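How a Shared House Eats: Food Waste in Student Kitchens in Nurkeslow

Second year project report, Food and Society module

Why I picked this

I started this project in March because of a bag of salad. I'd bought it, my housemate had bought one, and the person in the attic room had bought one too, and by the end of the week all three had gone to brown soup at the bottom of the fridge. I added up what we'd paid and got a bit cross. Then I thought, well, that's my module project sorted!

The question I ended up with was fairly plain: do students in shared houses waste more food when everybody shops for themselves? My tutor group thought the answer was obviously yes. I thought so too, but I wanted to see how much, and whether it was the same for all kinds of food.

What I did

I asked 33 students living in shared houses in Nurkeslow to keep a food diary. I'd hoped for more, but a diary is a lot to ask of anyone in essay season. They lived across seven houses, most of them up the hill near the Remuvden bus stop (the rents are lower and the kitchens are smaller). Everyone wrote down what they threw away, why they threw it away, and whether it had been opened. They did this for 30 days.

I didn't ask people to weigh anything. I tried that in my own house first and we all gave up by the second evening – the scales were always under something. So an "item" in this report can be half a cucumber or a whole loaf, and I know that's a weakness. I come back to it at the end.

I also talked to each house as a group, usually in the kitchen, usually with somebody cooking. I enjoyed these chats more than any other part of the project and I wish I'd recorded them properly and not scribbled on the back of my hand-outs.
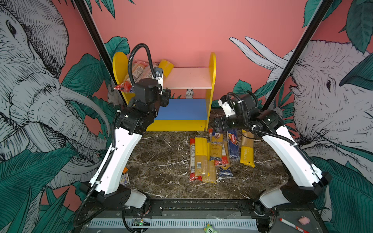

Fig. 1. Yellow shelf unit and jungle mural.

Storage came up in every single chat. Four of the houses gave each person their own shelf or bit of cupboard, and the other three had a free-for-all. I expected the free-for-all houses to be worse. They weren't, really. People with their own shelf tended to forget what was at the back of it, and no one else would touch it out of politeness, so it sat there until it was past saving. In the free-for-all houses things got "borrowed", which caused rows but did mean they got eaten.

What people threw away

Altogether the diaries listed 556 items. Bread was the worst by miles, then bagged salad, then milk, then cooked rice that someone had meant to have for lunch. Fresh herbs did badly for their size. One house had thrown out coriander every week and kept buying it, and they only noticed when I read their own diary back to them (there was a bit of a silence).

Almost 30 of the entries were for things that had never been opened at all. Some of those were offers, two for the price of one, where the second one never stood a chance.

Dried food was a different story. Rice, lentils and pasta hardly appear in the diaries, and when they do it's usually because a packet split or something got into it. What happens with dried food is that it piles up.
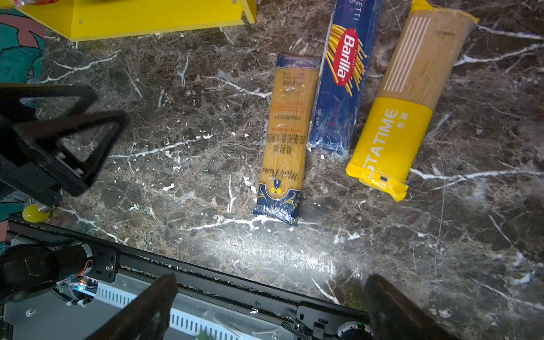 Everyone buys pasta because everyone is afraid of running out of pasta, and they buy it without looking in the cupboard first. It doesn't go off in a hurry, so it doesn't count as waste in my diaries, but it does tie up money and shelf space, and I think it pushes the fresh stuff into worse places. Two of the houses told me they keep vegetables on top of the microwave because the cupboard is full of dry goods. It's warm up there. The vegetables don't last.

Shopping together

Only two houses did any kind of joint shop. One used a list on the fridge door and the other used Joo, which is a shared list app, and both had fewer entries per person than the rest. I don't want to make too much of that as it's only two houses, and they were also the two where people seemed to like each other best. The house on Tamora Road had tried a joint shop in first term and dropped it after an argument over oat milk.

What I'd do differently

I'd find a way of weighing things, even badly. I'd also start the diaries earlier in the year, before people's habits have set. And I'd ask about freezers, which I completely forgot to do until my last chat, when someone opened theirs to show me and it was full of bread.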